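Dindeo Upright Beverage Cabinet: six months in my kitchen

By Mirjana Vlachou
3 August 2024

Print | E-mail this review
14 comments | 30 shares

So back in January our old garage fridge finally quit, and I decided I was done walking out there in my socks every time somebody wanted a soda. I wanted a tall, skinny drinks cabinet that could live inside the house, next to the dining area, where people could help themselves. I ended up with the Dindeo upright, the dark one, after going back and forth for weeks between that and the Wello (cheaper, white, and shorter than I wanted).

Delivery first, since that's what I always want to read about. Two guys, one dolly, in and out before my coffee got cold. They took the box away too! The leveling feet were already on, and all I had to do was crank the front left one a little to stop a wobble. It sat overnight before I plugged it in, like the booklet says.

Now the door. I love the door and I also have a complaint about the door. The good part is the long black strip that runs down the side and works as the edge and the handle together. You can grab it high or low, and my youngest can get it open without asking for help. The inside of the door is a light blue panel, a much softer color than I expected from the catalog, and it wipes down with a damp cloth and a drop of dish soap. We had a grape juice incident in the spring and you'd never know.

The complaint is that it doesn't close itself. My sister has a Fernandes that swings shut from almost any angle (I stood in her kitchen and tested it like a weirdo), but the Dindeo will happily sit there a few inches open until somebody notices. There's a beep, but it's a shy little beep and it takes forever to start. If you've got teenagers, get used to bumping it with your hip as you walk by.

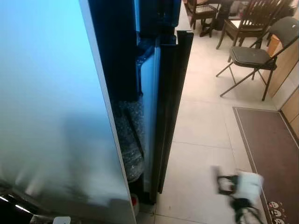

Door open a crack, with the sparkly silver stuff showing inside.

It's very dark inside when the door is only open a little. The light on mine doesn't come on until you've swung it pretty wide, so at night I'm either opening it all the way or feeling around for a can. A friend of mine has the same cabinet and says her light comes on right away, so maybe mine has a fussy switch. I haven't called anyone yet. It's on the list.

Space is great, though. It's narrow, but it's tall and it goes back farther than you think. I've had drinks for thirty people in there for a graduation party, plus two trays of deviled eggs on the bottom shelf. The shelves lift out and go back in easily once you learn to tilt them. I did crack one of the little shelf clips by forcing it, and a bag of 10 spares was cheap, so now I have nine more than I need.

Noise: fine! There's a hum, and a click when it kicks on. We eat close by and I stopped hearing it after the first week. My husband says he still hears it, but he also says he can hear the neighbor's sprinkler timer.

A word about floors. We have big light beige tiles all through that part of the house, and heavy appliances make me nervous on tile. I put the Trundatness felt-and-rubber pads under the feet and haven't found a scratch or a chip. The pads do collect crumbs. So does the gap under the cabinet, and you can't get a broom in there, only the flat vacuum attachment. The dark finish shows dust too, mostly along the top, and fingerprints if anybody's been eating chips.

I paid a little extra for the longer warranty, and it was on sale for $200 off, which made the whole thing easier to swallow. At full price I'd have thought harder about the Wello.

Things I'd change: a door that closes itself, a louder beep, a light that comes on sooner, and some kind of grille at the bottom that pops off for cleaning. Things I'd leave exactly alone: the handle, the color, the shelves, the size.

Would I buy it again? Yes, on sale. I'm giving it four out of five. If you've got this one and yours has the early light like my friend's, please tell me in the comments what the sticker inside the door says, so I can compare it with mine before I call.

Print | E-mail this review
Share this (30)
Read all 14 comments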